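Packing firm rebuilds its test cell in software before touching the real one

Engineers at Palluton have spent February setting up a simulated copy of the robot cell they use for sorting mixed goods, after a run of poor picks on the real machine.

The cell is a single arm on a fixed mount behind a wooden table, with a two-finger gripper. It was installed by Michalík and had been picking well until the wrist was serviced and the gripper refitted. After that it began to close slightly to one side of whatever it was sent to collect.

Ludmila Ďurica, who looks after the cell, said the quickest fix would have been to nudge the numbers on the live machine until the picks came right. "We did that last time and then had no idea which number had been wrong," she said. "So this time the arm stays switched off until the copy behaves."

The copy uses a simple layout: a carrot, a blue-and-white plate and a Mickey Mouse figurine on a bare tabletop. Both the outside view and the view down from the gripper are drawn by the software, so that the two can be checked against each other.

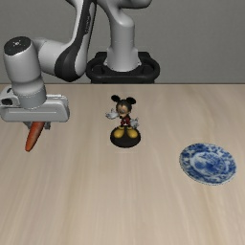
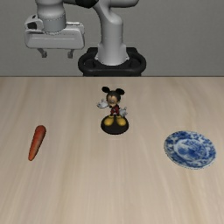
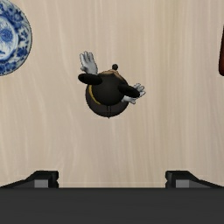 Siham Bennani, who wrote the checking routine, said most of the work has gone into the offset between the wrist flange and the fingertips. A small mistake there is hard to spot from the front of the table but shows up in the gripper view, where the fingers should sit evenly on either side of the middle.

The routine moves the arm to 153 set positions and compares where the fingertips are with where the controller believes they are. Any position that fails is run again five times before it is written to the log. The full log has reached 1,818 lines, and Bennani said a good part of it comes from one early evening when the wrong gripper model was loaded.

Refitting the real gripper is down for Saturday, when the packing line next door is stopped. Vlastimil Havlíček will do the mechanical side, including new screws at the flange and a check of the finger pads. The corrected offset will then be copied across and the arm run at low speed for 400 cycles with nothing on the table.

If that goes well – and Ďurica would not be drawn on the odds – the cell will return to normal sorting on the next early shift.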